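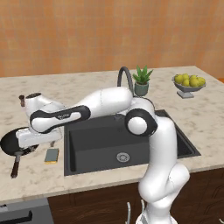
Ullix wrote: my editor friend keeps telling me the guardian angel romance is dead, so before anyone else says it, I know, I'm reading them anyway and now I'm writing one. Need help with the blurb. Posting here cause the indie author board is locked again.

It's a paranormal romance, book one, set in a lake town in September. Heroine runs her late aunt's bait shop, hero is the dead-but-not-quite guy assigned to watch her. Right now my blurb is way too long and it gives away that he's the one who caused the accident. That comes out in chapter 20 of 40. Do I hide it or tease it? And do I need both points of view in the blurb if the book switches?

Posted 2024-10-02

Hutulon
Tease it. Don't tell it. Chapter 20 is your midpoint, readers will feel cheated if they knew going in. Something like "he knows more about that night than he can ever tell her" and stop there. They'll guess, fine, romance readers like guessing.

Both POVs: depends. If he gets half the chapters I'd do one short paragraph each, then a last line that puts them together. If he only gets a few, stay with her. And name the town, small town readers search for that stuff. Cut the aunt's whole backstory, "inherited bait shop" does the job in three words.

Also watch the opening question thing. "What if your guardian angel..." I must of read five of those this month.

Jelínek
just put the first page up instead of a blurb, thats what I do. blurbs never sold me anything

Akunton
Disagree with the one above, lots of stores show the blurb before the sample and people don't click through. Mostly agree with Hutulon, except I like a question opener if it's specific to your book. "Would you forgive the man who was driving" is too much, gives it away. But something about the lake maybe?

Keep the heat level clear too. If it's closed door say sweet or clean somewhere near the bottom, otherwise you get one star reviews from both sides. Ask me how I know. And say if it ends on a cliffhanger, book one people get mad.

Paste the new version when you have it, I'll take a look teh weekend.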